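극세사 수건 세탁 질문이요 (섬유유연제 진짜 쓰면 안되나요)

자유게시판 > 살림/세탁
조회 1000 댓글 8

작성자: 물빨래중
집에 극세사 수건이 점점 늘어서 이제 거의 다 그걸로 씀. 주방, 욕실, 머리 말리는 용도까지.
근데 요즘 물을 안 먹어요. 닦으면 물이 그냥 밀려다님. 산 지 그렇게 오래된 것도 아닌데.
면 수건이랑 같이 돌렸고 유연제도 매번 넣었어요. 향이 좋아서..
검색해보니까 유연제가 문제라는 글도 있고 상관없다는 글도 있고 다 달라서 여쭤봅니다. 버려야 하나요 살릴 수 있나요? 세탁기는 드럼이고 건조기도 있어요. 급해요 다음주에 시댁 식구들 옴ㅠ

---

수세미부자
유연제가 범인 맞아요. 코팅돼서 물 튕기는 거임. 저도 똑같이 겪음
일단 유연제 끊고 미지근한 물에 세제만 조금 넣고 두 번 돌려보세요. 헹굼 추가 꼭
버리지 마세요 아까움

---

드럼통세탁
윗분 말에 반만 동의. 유연제도 유연제인데 면 수건이랑 같이 돌린 게 더 큼
면 먼지가 고리 사이에 다 박혀요. 손으로 쓸어보면 까끌한 보풀 느껴지죠? 그거 빼는 게 먼저임. 유연제만 끊어봤자 안 돌아옵니다. 제가 해봄

---

수세미부자
@드럼통세탁 저는 면이랑 계속 같이 돌리는데 멀쩡한데요? 유연제만 끊었더니 돌아왔어요
집마다 다른가

---

드럼통세탁
@수세미부자 면 수건이 오래된 거면 먼지가 덜 나와서 그럴 수 있어요. 새 면 수건이면 난리남. 특히 두꺼운 거

---

살림오년차
두분 싸우지 마시고ㅋㅋ 둘 다 원인일 수 있잖아요
저는 구연산 씁니다. 대야에 미지근한 물 받고 구연산 한 숟갈, 30분 담갔다가 헹구고 세탁기. 락스랑은 절대 같이 쓰지 마세요 위험해요
건조기는 저온. 고온으로 돌리면 끝이 녹은 것처럼 뻣뻣해지는데 그건 못 살려요. 다림질도 금지

그리고 짜임도 봐야돼요. 같은 극세사라고 해도 매끈한 거(안경닦이 같은 거)랑 고리 있는 거랑 완전 다름. 고리 있는 쪽이 물은 잘 먹는데 대신 먼지도 잘 물어요. 회색 고리형은 이런 느낌

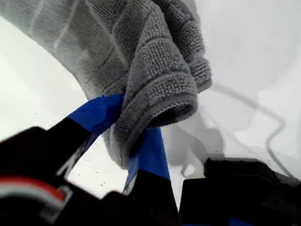
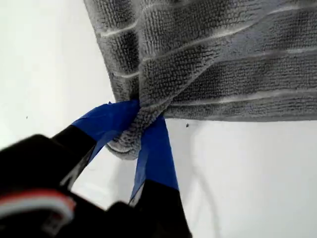 둘 다 회색 극세사, 표면에 오돌토돌 고리 있는 타입

이런 건 세탁 전에 밖에서 한번 탁탁 털고 넣으세요. 접힌 채로 넣으면 접힌 안쪽은 때가 그대로예요. 펴서 넣기. 귀찮아도
세탁망은 저는 써요. 지퍼나 벨크로에 걸리면 고리가 쭉 뽑혀나와서.. 한 올 나왔을 때는 당기지 말고 가위로 잘라요

---

물빨래중
헉 자세한 답변 감사합니다
저 건조기 맨날 표준으로 돌렸는데 표준이면 고온인가요?? 뻣뻣한 것도 몇 장 있긴 해요 그건 그럼 걸레행인가
글구 수건은 중량 얼마짜리가 좋아요? 살 때 보니까 숫자가 써있던데 뭔지 모르겠어서 그냥 싼 거 삼

---

수세미부자
표준은 기계마다 달라요 설명서 보세요. 저희 집 건 표준도 꽤 뜨거움. 이불 코스 말고 섬세 코스 있으면 그걸로
숫자는 gsm 말하는 거죠? 1제곱미터당 그램. 저는 400짜리 써요 Hailu 거. 도톰하고 물 잘 먹는데 마르는 데 한참 걸림. 장마 때는 솔직히 냄새 좀 나요
주방용은 더 얇은 걸로 사세요. 두꺼우면 컵 안에 안 들어감

---

드럼통세탁
Hailu 저는 별로였음. 두 달 쓰니까 테두리 박음질 풀리던데. Guvon 게 마감은 나아요 대신 첫 빨래 때 물빠짐 있음 흰옷이랑 절대 같이 돌리지 마세요
구연산은 글쎄요.. 저는 효과 모르겠음. 물때에는 좋은데 유연제 막 벗기는 건 결국 세제랑 뜨거운 물 아닌가

---

살림오년차
@드럼통세탁 뜨거운 물은 극세사에 안 좋다니까요. 40도 넘기지 마세요. 라벨에도 보통 그렇게 써있음
구연산은 제 경험이고 안 맞으면 안 쓰면 되죠 뭐. 저는 머리 수건 2장 이걸로 살려서 아직 씁니다
걸레행은 작성자님 일단 한 번 빨아보고 결정하세요. 테스트는 물 한 숟갈 식탁에 흘리고 수건 올려놓기. 안 문지르고 올려만 놔도 빨아들이면 산 거예요. 밀리기만 하면 한 번 더 빨고

---

지나가던자취생
질문 하나만 껴도 되나요.. 세탁기 없고 코인빨래방 가는데 거긴 유연제가 자동으로 들어가던데 이럴 땐 어케함? 손빨래밖에 없나요

---

살림오년차
@지나가던자취생 유연제 빼는 버튼 있는 데도 있어요 화면 잘 보세요. 없으면 수건만 손빨래가 나음. 얇은 건 금방 말라요

---

물빨래중
중간보고요. 어젯밤에 구연산 담갔다가 세제만 넣고 돌렸어요. 헹굼 추가까지
얇은 주방 수건은 확실히 돌아왔음!! 물 한 숟갈 테스트 통과
욕실 두꺼운 건 아직 좀 밀려요. 그건 오늘 한 번 더 돌려볼게요. 면이랑은 따로 돌렸고 필터 열어보니 먼지가 어마어마.. 드럼통세탁님 말도 맞는 듯요
뻣뻣한 애들은 그대로네요 창틀용으로 뺍니다

---

드럼통세탁
거봐요 먼지ㅋㅋ
두꺼운 건 두세 번은 돌려야 될 거예요. 그리고 세제도 많이 넣지 마세요 남으면 그것도 막 생김. 저는 표시선 반만 넣어요

---

수세미부자
세제 반은 좀 적지 않나? 저는 정량 넣고 헹굼을 늘리는 편. 반만 넣으면 냄새 안 빠져요
암튼 살아나서 다행이네요 손님 오기 전에 새로 사실 거면 지금 Wuranano에서 묶음 할인 하던데 색은 진한 회색만 남았어요

---

물빨래중
오 감사해요 보러갑니다. 두꺼운 거 결과는 내일 또 쓸게요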